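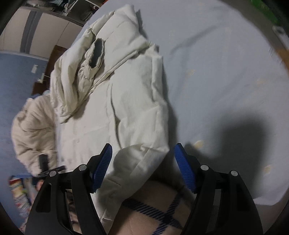 Home & Living | Laundry

The Long Way Around a Fold

Most people learn to fold clothes once, from whoever did the laundry in the house where they grew up, and never revisit it. The shirt goes face down, the sleeves come in, the bottom comes up. It takes a few seconds and the result goes into a drawer, where it stays until it is needed or until something else is pulled out from under it.

I folded that way for a long time. Then in June I moved into an apartment in Skurnow with one closet and a dresser of four shallow drawers, and the method stopped working. The drawers would not close. The shirts on the bottom came out with a hard line across the chest. I ironed more in the first month there than I had in the year before.

The fix was a slow one, and it started with the bed.

A flat place to work

Folding needs more room than people give it. A lap is too small, and a couch arm is worse. A kitchen table is fine if it is clean and dry, which mine rarely is. The bed is the largest flat surface in most homes, and a plain or lightly printed sheet pulled over it makes a good place to lay things out. The cloth grips a little, so a sleeve stays where you put it.

The sheet does not have to be ironed. Small wrinkles in it do no harm in the time it takes to fold a shirt. It should be pulled level enough that you can tell a ridge in the sheet from a ridge in the garment. I have smoothed the wrong one more than once.

Light matters too. Lamp light from one side shows up every crease, useful when you are hunting for them and discouraging when you are nearly done. I work by the window in the morning when I can. Pale clothes are the hardest to read. On white or cream cloth an old fold mark can vanish if you look straight down at it, then come back as soon as you move your head.

Start with the seams

At Prolov, a small laundry on the ground floor of my building, the staff fold at a long counter behind the register. I asked if I could stand there for an hour and watch, and they said yes, provided I kept out of the way of the carts.

The first thing I noticed was that they did not start by folding. Each piece was laid down and pulled straight at the seams – shoulder, side, hem – before anything was turned over. The broad middle of the garment mostly took care of itself after that. When it did not, they lifted it by two corners, gave it one shake and put it down again. Pushing at wrinkles with a flat palm only moves them somewhere else.

The shop handles 400 pieces on an ordinary day. Its busiest week last year came to 2,493, most of them shirts and blouses. Nearly all of those go through the same opening steps, whatever happens to them later.

The trouble with gathered sleeves

A straight sleeve is easy. It folds back along the side of the body and lies flat. A sleeve gathered at the cuff does not. The cuff wants to stand open and the fullness above it bunches up, and if you press it under the rest of the garment it leaves a lump that prints through to the front.

There are two ways to deal with it. The first is to lay the sleeve straight down the back, spread the fullness as wide as it will go, and leave the cuff on top where nothing presses on it. The second is to fold the garment body first and bring the sleeves over last, so the gathers end up on the outside of the packet. This is the one I use. It looks less tidy in the drawer, but the gathers keep their shape.

Elastic cuffs should not be stretched flat to make them behave. They go back as soon as you let go, and the cloth beside them comes back more wrinkled than it was.

Hems that are not straight

The usual advice is to fold parallel to the hem, and it assumes the hem runs straight across. Plenty of tops have a curved hem or a slanted one, longer at one side or at the back. Fold parallel to a slanted hem and the whole packet comes out crooked.

Ignore the hem in that case and use the side seams. Fold the sides in until you have a rectangle, let the odd-shaped part hang out past the bottom edge, then turn it up on its own before making the last fold. You will get a small triangle of doubled cloth. Keep it on the inside.

Soft, thin fabrics do better with fewer folds. Three is plenty for a blouse. Heavier cotton can take four or five, and it holds a packet shape well enough to be stood on end in a drawer.

What to put between the layers

For the few pieces I care about, I put a sheet of tissue paper along the main fold. It keeps the cloth from bending back on itself at a sharp angle. Rolled tissue works better than flat, and the same sheets can be used for years. I bought a pack of 30 from Mirani, a stationery shop near the tram stop, and I have not had to go back.

A thin cotton dish towel does the same job with sweaters. Plastic bags are a poor choice for anything that stays put for a season. They hold in whatever damp was there when you closed them.

Old creases

A crease that has sat in a drawer all winter will not leave because you folded the garment differently this time. Hang the piece in the bathroom during a shower, or go over the line with an iron on the inside of the cloth, at whatever heat the label allows. Let it cool completely before you fold it. Warm cloth takes a new crease very easily, and I made several that way.

It also helps to move the folds. If a shirt was folded in half last time, fold it in thirds now. The hotel in Flurnberg where I stayed in the spring rotates its table linens on this principle. The housekeeping office had a card on the wall with the current fold drawn on it, and a count of 1,669 napkins and cloths in circulation. The card gets replaced every few months.

How long it takes

A basket that used to take me ten minutes now takes almost 30. Part of that is the sheet, which has to be pulled straight before I begin, and part is that I refold anything I don't like. T-shirts, pajamas and gym clothes still get the old treatment. They go into the bottom drawer in whatever shape they arrive.

The other three drawers close. The blouses are in the top one, two deep, with the cuffs up and the tissue showing at the edges.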